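Litel Round Plates, Solid Colors
Institutional Tableware / Plates / Round

Overview

The Litel round plate is a plain, everyday plate supplied to schools, day centers, staff dining rooms and training kitchens. It is sold by the single piece and by the case, and colors may be mixed within a case at no additional charge. The shape has a raised rim and a shallow well, which suits sliced fruit, sandwiches, baked goods and other foods served without much liquid. For soups and stews, please refer to the Litel bowl range.

Plates are made for repeated use in settings where tableware is handled by many people in the course of a day. They may be used for table service, for sorting and setting out ingredients, and for color-based activities in classrooms and occupational programs.

Colors

The current colors are white, cream, sky blue, medium blue, mint and sage. Customers matching an existing set should order a sample first. Light shades in particular can look warmer or cooler depending on the table surface and on the lighting in the room, and samples should be compared under the lighting in which the plates will be used. Small differences in shade between production lots are normal and are not treated as a fault.

Setting Out by Color

Many customers assign one color to each food group or each dietary requirement. Where this is done, the assignment should be posted in the serving area and kept the same from one week to the next. Plates may be placed in a row with the rims close together, leaving the rest of the table free for produce and utensils.

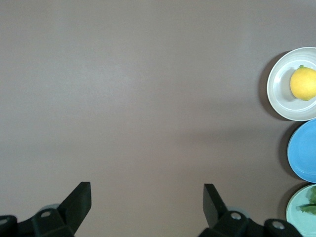
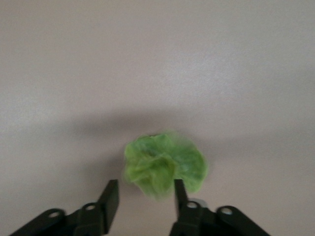
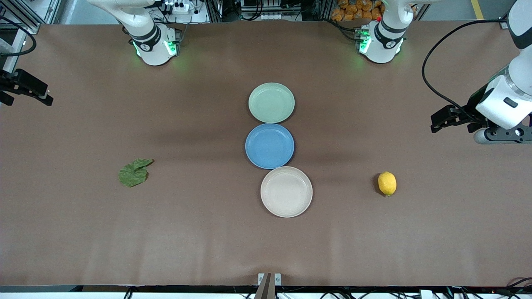
The plate is offered in one size only. Customers who need a smaller plate for side dishes may consider the Womix side plate, which is supplied in white and cream and can be ordered on the same form. Womix plates do not nest with Litel plates and should be stacked separately.

Care and Cleaning

Wash plates before first use. Litel plates may be washed by hand or on the upper rack of a commercial dishwasher. Use a mild detergent and a soft cloth or sponge. Scouring pads and abrasive powders will dull the surface and must not be used. Citrus juice, tomato and beet should be rinsed off promptly, particularly from the white and cream plates.

Plates are not intended for use in an oven, under a broiler or on a cooktop. Knives with a serrated edge will mark the well over time. Cutting should be done on a board and the food transferred to the plate afterward.

Allow plates to dry fully before stacking. Stacks should stand on a level shelf. Remove from service any plate that shows a crack or a rough edge.

Storage

The Ristau shelf rack holds up to 80 Litel plates in 2 upright rows and fits standard pantry shelving. The rack is sold separately and is delivered flat with assembly instructions. It can be wiped down with the same detergent used for the plates.

Ordering

Orders may be placed by schools, public agencies, nonprofit organizations and registered businesses. Please state the quantity required in each color. If a color is unavailable, the remaining plates will be shipped and the balance held on back order unless the customer has asked for a single delivery.

Stock on hand at the last update was 2,147 plates across all colors. Requests for over 3,000 plates are handled as contract orders and are quoted individually. Contract customers should submit their requirements by May for delivery before the start of the school year.

Samples are limited to one plate per color for each institution. Sample plates need not be returned.

Delivery and Returns

Orders are shipped through Quaye on weekdays. Orders received after noon are processed the following working day. A street address is required, and deliveries must be signed for by a member of staff.

Unused plates may be returned in their original packaging. Returns must be approved in advance and must include a copy of the packing slip. Plates that have been washed or used cannot be accepted, except where a fault is reported. Breakage in transit should be reported on the day of delivery, and the packaging should be kept until the claim has been settled.

Related Items

Litel bowl, solid colors
Womix side plate
Ristau shelf rack
Replacement rack feet, Ristau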